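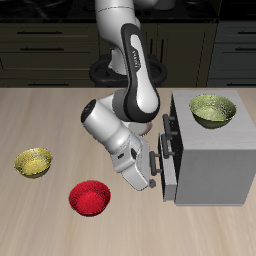
4.3 Handing drawer work over to the arm

At Drultstead the arm opens the drawers and the attendant plans and checks the work. Set up each station before the first shift.

1. Place the cabinet on the tabletop with both handles facing the arm.
2. Set the bowls upright and clear of the drawer path. A bowl may stay on top of the cabinet.
3. In Lito, load the Fekport drawer routine and set arm speed to 10 percent. Raise it to 80 percent after two clean runs.
4. Sign the station over on the shift sheet.

Note: Attendants no longer open drawers by hand during a run -- they log stops and refill bowls between runs.

CAUTION: Press Stop before reaching over the table.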